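Husitance Portable Dance Floor: fine for polka, less fine for the people carrying it

Our hall in Brarnmont has a concrete floor under old carpet tile, and every year after the heritage parade a couple hundred people try to dance on it. Knees suffer. This year the organizing group bought the Husitance snap-together floor, and since I had complained the loudest about the carpet, I got to help put it down. I went in doubtful. I had seen two of these floors before at weddings, and both had a seam you could catch a heel on by the second song.

The Husitance comes as square panels with a tongue on two sides and a slot on the other two. You start in a corner and work out on a diagonal, then finish with sloped edge pieces. Our set cost $800 used, with the cart, from a banquet place that was closing. I would not have voted to pay the new price and I still wouldn't.
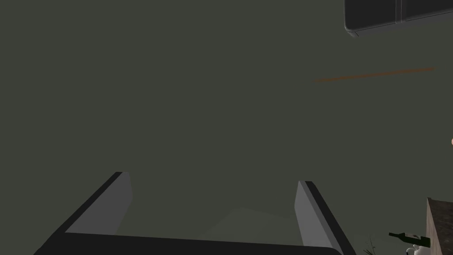 Setting it up

The instruction sheet says two people can do it during a coffee break. We had four people and it took most of an afternoon, partly because the hall floor dips near the kitchen doors. The panels don't forgive a dip. They lock, then they lift a little at the far corner, and you have to pull up a whole row and shim it. The sheet has nothing on shims. We used cut-up folders from the parade registration table, and they held until the end of the night.

The panels are heavy enough that I stopped volunteering to carry two at a time after the first trip. The cart has 3 good wheels and one that wants to go to the parking lot. That may be the age of ours, so I won't hold it against the company too much.

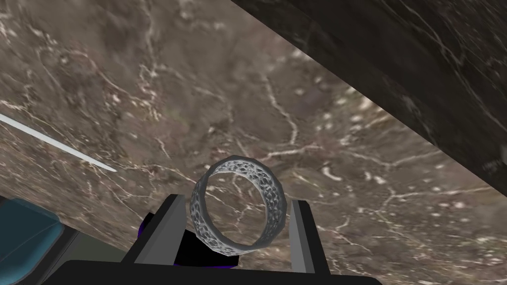
Dancing on it

I expected to write a meaner section than this one. For polka it's good. There's enough slide for a turn, and when the accordion player sped up in the second set I didn't see anybody go down. The older couples stayed on longer than they did last year, although the band was also better this year, so make of that what you want.

The children's folk group did their program at 7 and had more trouble. Soft slippers grip the surface less than leather soles do, and two of the dancers shortened their steps. If your program is mostly kids in slippers, borrow a panel and try it first. The brochure calls the surface "right for every style of dance" – it isn't.

Noise is the other thing. Stamping on it is loud. For the highlander number that was wonderful. During the speeches, with people crossing the floor to get to the poppyseed cake, it was like sitting inside a drum.
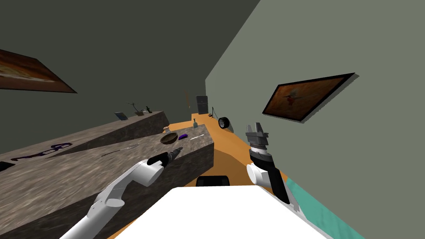 Against the others

I have also danced on the Skosteck roll-out floor at the hall across the river. It's cheaper, it goes down in 30 minutes, and it feels like dancing on a shower mat. Fine for line dancing, I suppose. The Awwad panels are closer to the Husitance and lock tighter, but the edge strips are sold separately, and without them you have a lip all the way around that somebody's aunt is going to find.

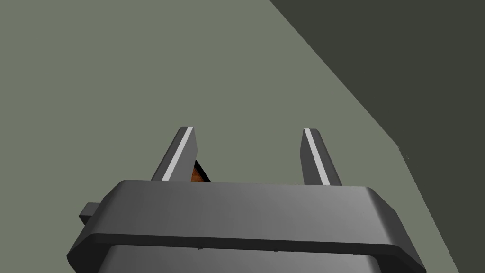
Brarnmont, September

Taking it apart is quicker than putting it together, with one catch. Beer and fruit punch get into the slots, and if you stack the panels sticky they come out sticky. Wipe the slots that same night, even if everyone wants to go home.

Would I buy it again? Used, at what we paid, yes. New, I'd rent one for a year first and put the difference toward the band. And measure your floor for dips before you do either. Ours is going back down for the harvest dance, with real shims this time.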